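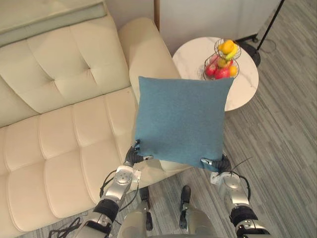 A blue cushion held by its lower corners at the Bravow workshop in Gernley.

The technician who looks after the two-armed robot at Bravow starts at seven in the morning, two hours before anyone needs the machine. We met in the room where it works, which is furnished like a living room, with a cream sofa, a side table with fruit on it and a floor lamp. The robot's job in there is to pick up pillows and put them back where they belong. Her job is to keep it able to do that.

She came to it from packaging machinery, where she spent most of her working life on carton erectors and case sealers. She says the change was smaller than people expect.

"It's motors, bearings, cables and connectors. On a case sealer I had a guard door and a lockout and a manual with the torque values in it. I have most of that now too, but I wrote some of the manual myself."

I asked what she does first.

"I look at it with the power off. I stand on the left side, then on the right side, and I look at the cables. Then I put my hand on each joint and move it as far as it goes without forcing it. You feel for a notch or a gritty spot. It takes ten minutes. Then I wipe the fingers."

The fingers get wiped with a lint-free cloth and a little alcohol. Fabric is the reason. Every pillow sheds, even the good ones, and the fuzz works into the finger joints.

"When it was doing hard things, boxes and bottles, I cleaned the hands once a week. With pillows it's every morning and sometimes at noon. I had a finger that was closing slow. I had it down as a motor going bad and I had already filled out the order. Then I took the cover off and there was a plug of lint in there like you'd pull out of a dryer. I canceled the order."

She now keeps a dental pick and a soft toothbrush in the top drawer of the cart. Compressed air is not allowed near the hands. It drives the lint farther in, and she says she learned that on the packaging line with cardboard dust.

Cables take up more of her time than anything else. Some of them run on the outside of the arms, with slack left in a loop so the wrist can turn.
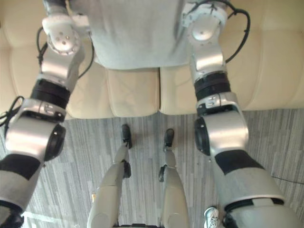

"The loop is the part people get wrong," she said. "Too short and the wrist pulls on the connector when it rolls all the way over. Too long and it catches on things. A sofa arm is perfect for catching a cable. So you run the arm by hand through the worst positions you can think of, and you watch the loop the whole time, and you set it to that. Then you mark it."

She marks it with a band of paint pen on the cable jacket, right where it goes into the clamp. If the paint has moved out of the clamp by even a little, the cable is slipping and she resets it before the machine runs. The clamps are the plain screw-down kind. She tried hook-and-loop straps for a while, since they were quicker to undo, and went back.

The spare cables come from Brurkell, a small shop that makes them up to length. She orders them in pairs, left and right, and writes the date on a flag of tape when one goes in. A wrist cable gets changed at 2,000 hours whether it looks bad or not.

"I'd like to say that number came from testing. The first one failed at a bit more than that, on a Bravow machine we had before this one, and we picked a round number under it. Nothing has failed since. Maybe we're throwing away good cables. They're cheap compared to a lost day."

How does she know when a cable is starting to go?

"You get a dropout. The hand stops answering for a fraction of a second and comes back. The log shows it, but the person running the machine usually won't see anything. Then it happens again in the same pose. That's the giveaway - the same pose. If it's random I look at the connector or the power supply. If it's always with the wrist turned in, it's the cable, and it's usually broken inside right where it leaves the clamp."

She finds the break by flexing the cable an inch at a time with a meter on it. It is slow work and she prefers to do it sitting down, with the cable off the machine, which means having the replacement already fitted.

I asked about setup, as opposed to repair. The morning setup is short if nothing has been moved. Power goes on with the arms hanging in a rest position, and then each joint is sent to its reference. After that she has the two hands come up to the same height, open, and she compares them by eye and then with a steel rule.

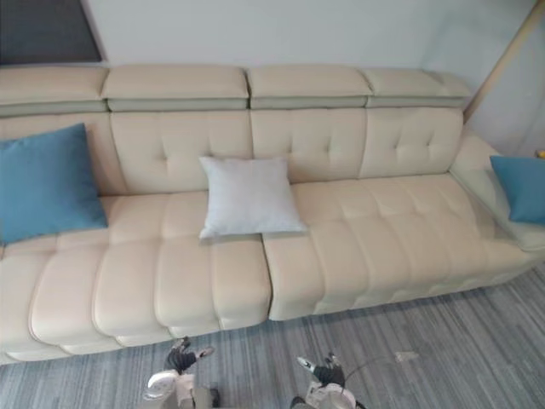
Both hands open in front of the sofa, with a blue pillow at each end.

"If one is lower than the other, I want to know why before I fix it in software. You can type in an offset and it'll look fine. But if a joint has slipped on its shaft, the offset hides it, and it'll slip again and take the offset with it. So I check the screws first. They have paint marks too. Everything has paint marks."

The screws on the joint caps and the wrist are checked with a torque driver once a month. She does the left arm one day and the right arm the next, so that there is always one arm she hasn't touched. If something behaves strangely after maintenance, she can compare.

The gripping force was the hardest thing to settle. Pillows are light and they squash, and the hand has no trouble holding one. Holding one by a corner without pinching a permanent crease into it is another matter. So is letting go. A finger that is sticky or rough can bring the fabric back with it when it opens.

"We started with the setting we had for boxes, and that was way too much. It would bunch the corner up and the seam would start to go. So I backed it off to where the pillow slid out, and came up from there. The setting is 900 now. That's not grams or anything, it's just the number on the controller. On the other hand it's the same 900, but it took two tries to get it to mean the same thing."

It took two tries because one hand had newer fingertips. New tips grip more than worn ones. She replaces them as a set now, both hands together, and keeps the used ones in a jar for testing.

There is one repair she likes to describe, and she did it for me with the old part in her hand. A wrist bearing had begun to click. It was faint, and at first she heard it only with the building's air handler off, early in the day. The machine was still placing pillows correctly. People asked her to leave it alone.

"I left it a week. I wrote down when I heard it and what the wrist was doing. By the end of the week I could hear it with the air on. So I took it out on my own schedule, with the part on the shelf, instead of waiting for it to pick a time."

The job took her most of a day. The bearing itself comes out in minutes, and the rest goes into getting to it. The cable comes off first, then the hand, then the cover, then a ring of small screws that all look alike and are two different lengths. She lays them out on a printed sheet with a circle for each one. She made the sheet after putting a long screw into a short hole.

"It touched the housing underneath. No damage, but I felt it stop early and my stomach dropped. I made the sheet that afternoon."

After any work on a wrist the machine goes through a slow run before it goes back to normal speed. She sets it to 70 percent and keeps a hand on the stop. She likes to use a pickup from low down for this, one pillow and both hands, which makes the arms reach forward and down together.
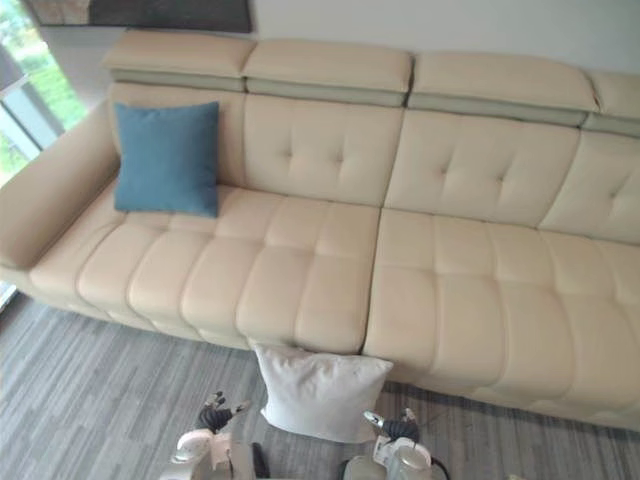
"Low is where you find out," she said. "The shoulders are loaded, the elbows are out, the loops are as close to the floor as they get. If I've left a clamp loose or routed something on the wrong side, it shows up low. Up at table height everything looks good."

She repeats the low pickup until she has stopped expecting a problem, then a few more. Then she signs the sheet and hands the machine over.

The floor needs attention as well. Any cable lying on it has to be moved out of the way of the feet and of people, and she walks the area before startup looking for scraps. A bit of tape backing under a foot can change how the machine stands. She checks the soles of the feet with a flashlight and a mirror.

I asked what she would change if she could. She thought about it and said the connectors at the wrist.

"They're good for a lot of cycles, but they're right where you need your fingers, and the latch is on the underside. I do it by feel. I've asked for the latch to be turned around. It would be one bracket." She has drawn the bracket up and Bravow has agreed to have a pair made.

She would also like a second set of hands, complete, so she could clean one while the other works. That request has gone in for January. The answer last time was that the hands cost more than the rest of the spares together, and she doesn't dispute it.

The last part of her day is the logbook. It is paper, with a hard cover, and it lives on the cart. The software keeps its own record, but it doesn't record a click, or a smell, or that a screw felt soft. She showed me the page for the day before. It had the hour reading, a note that the lint was bad on the right thumb, and a line saying the left loop had been reset and repainted. Under that she had written "check again a.m." and there was a tick beside it from that morning.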